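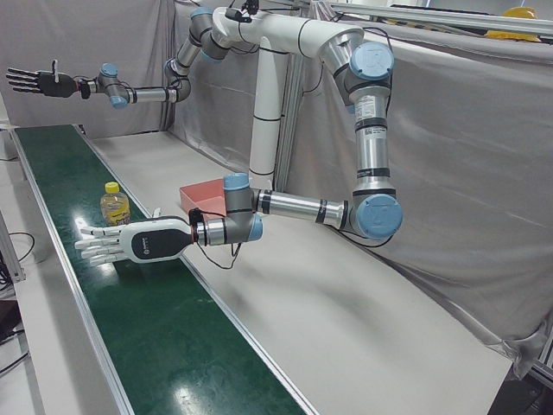 Fig. 1. Conveyor belt and work table.

Work and Output, Session 7: Can we believe a productivity figure?
Handout by Hajar Sqalli. Bring it to the discussion section, with your own notes in the margin.

1. Where we left off

Last session we defined labor productivity as output divided by labor input. It looks harmless. Most of the trouble comes from the two words on either side of "divided by," and from people who quote only one of them. Today we go through one case in detail and then look at three claims that get made about packing and assembly work. I am not convinced by any of them as they are usually stated, and I'd like you to tell me if I'm being unfair.

2. The Pistedley case

Pistedley packs dried fruit. After a change in the way shifts were scheduled, the company put out a short statement saying that the plant was "markedly more productive." The support for this was weekly output, which went from 2587 cases to 3005.

Work it out before you read on. The rise is 418 cases, or 16.2 percent of the starting level. Sounds good.

Now the part in the appendix. Over the same stretch the packing staff went from 106 to 124 people, a rise of 17.0 percent. Cases per person per week:

Before: 2587 / 106 = 24.4
After: 3005 / 124 = 24.2

So output per person went down a little. I wouldn't make much of the drop either. A difference of 0.2 cases a week could come from one slow week or a few people out sick. The fair reading is that the plant got bigger and the figures show no gain in productivity per person.

Someone always objects that the new people were still learning. Maybe so. But then the claim should have been "we expect to be more productive later," and that is a forecast.

3. Heads or hours?

Notice that I divided by people. The schedule change was supposed to alter how long people worked, so hours would be the better measure, and the statement doesn't give them. If the average week got shorter, output per hour may have gone up even though output per person did not. If it got longer, things are worse than they look. We can't tell. Please write "we can't tell" in your papers when it is the right answer – you will not lose points for it.

Paid hours and worked hours are different things too. Breaks, cleaning, waiting for stock and time spent looking for a pallet jack are all paid. A firm can raise output per worked hour on paper by putting more of the day under "waiting."

4. What counts as a case?

Lalumus, in the same line of business, changed its standard case from 24 bags to 20 in August and kept reporting cases. The series jumps. I have seen this chart used in a student paper as proof that a bonus plan worked. Check the unit at both ends of any series, and read the footnotes first.

Returned goods are another hole. If 50 cases go out and five come back crushed, the output is arguably 45, but the weekly sheet will almost always say 50.

5. Three claims to be careful with

"The bonus raised output." Compared with what? Barasa brought in a bonus just before its busiest season. Output rises in that season every year. You need the same weeks from an earlier year, or a similar site with no bonus, and even then two sites are a thin basis for anything.

"Workers say they prefer the new system." Ask who was surveyed and who handed out the forms. If the supervisor collects them by hand, I would give the result very little weight. People who hated the system and quit are not in the survey at all.

"Best practice in the industry." This usually means a consultant saw it at another firm. Destden's manual uses the phrase on nearly every page and cites no study for it. The advice may still be sound. We just haven't been given a reason to think so.

6. A point against me

Abdelkrim Cherkaoui, who teaches the other section, thinks this handout makes students too quick to throw evidence out. He says a rough figure honestly labeled beats having none, and that managers have to decide things by Friday whether or not the data are clean. I agree with the first half. On the second, a deadline explains why a weak number was used, and it does nothing to make the number stronger. Read his notes next to mine.

7. For discussion

Rewrite the Pistedley statement in two sentences so that it is accurate and a press office might still agree to print it.

List the figures you would request from Pistedley, in the order you would ask for them. Keep it short – a firm will answer one or two requests and ignore a page of them.

Find a productivity claim in a newspaper business section. Identify the output, the input and the unit. If one is missing, say which.

Written answers are due April 16, 2020. One page, typed, with your arithmetic shown.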